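Contents Glossary Index Previous Next

Mondcombe Open Textbooks > Materials in Daily Life > Part Two > Chapter 4

Chapter 4. Plastics in the Home

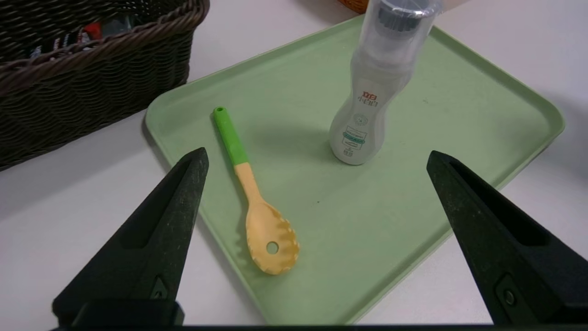 Reading time: 22 minutes

Most people touch plastic before breakfast and do not think about it. A bottle, a tray and a spoon for pasta can all be called plastic, but this one word covers many materials, and they do not behave in the same way.

In this chapter we study two large families. Thermoplastics become soft when they are heated, and they can be shaped again. Thermosets keep their shape after the first hardening, and strong heat will only burn them. You will learn why some plastics bend at 70 degrees Celsius, while others remain stiff in boiling water.

Section 4.1 explains long molecules. A chain may have 300 repeating units or 3000, and its length changes the strength of the material. Section 4.2 follows the sorting of household waste in the town of Wornmont.

Before you begin, review the table of melting points in Chapter 3.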